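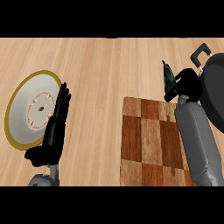 One visitor, on her way out through the double doors, wanted to know whether the robot would ever be allowed to drop anything, and whether anyone would be cross with it if it did. It was the sort of question that the people at Cirero seemed to enjoy most at their open day in Hemness on Monday, and she got a proper answer, coat already on. Yes, it is allowed, and in the simulator it drops things all day long, and all that happens is that the kitchen things are put back on the floor and everything begins again.

The open day was the first the workshop has held since moving into the old Brunton building on the canal side, and it drew a far bigger crowd than the car park was ever meant for. By the time the doors closed at teatime, 977 people had come through, a good many of them families, and the queue for the simulator room went down the stairs and out past the bicycle racks for most of the afternoon.

Cirero works on two-armed robots for kitchens and canteens, and does a large part of that work on screen before any real arm is asked to move. The program it uses for this is called Cisura, and it was Cisura that most people had come to see. A big screen at the front of the room showed the robot's two grey arms and black hands over a wooden floor, with a plate by the left hand, a green bottle-shaped thing in the grip of the right, and a chequered board and a dark pan close by. Several of the younger visitors were very taken with the red and cream pattern on the plate, and one asked if you could buy it.

Getting a hand to hold a bottle sounds like nothing much until you hear the staff talk about it. The fingers have to close far enough and no further, the wrist has to be turned so that the arm doesn't foul whatever is next to it, and the other arm needs to be kept out of the way or, better still, given something useful to do. Cirero has built 1140 practice set-ups in Cisura so far, each with its own muddle of household objects, and the arms are worked through them over and over. The team told us that plates are still the awkward ones, being flat and wide and rather easy to nudge when you meant to lift them.

Visitors who fancied a turn could sit down at one of 3 control desks and try moving the arms for themselves. It was harder than it looked from the back of the room! Your correspondent spent a long and humbling few minutes chasing a saucepan across the floor and came away with a good deal of respect for anybody who does it for a living. The children were much quicker to get the hang of it, as children are, and there was some gentle pleading when turns came to an end.

Downstairs there was tea and a very decent lemon cake, along with a short talk on how the practice done on screen is carried over to the real arms, which were behind a glass partition and gave a demonstration on the hour. The talk ran over each time, mostly on account of the questions, and covered everything from what the hands are made to do first to whether a robot could manage a Sunday roast (not yet, and not soon, was the reply).

The workshop hopes to open its doors again in April, with 7 control desks if the extra room upstairs is ready by then. Entry will be free as before, and parking is best found at the Hemness station end of the canal path. Anyone who left a child's blue mitten by the tea urn can collect it from the front desk.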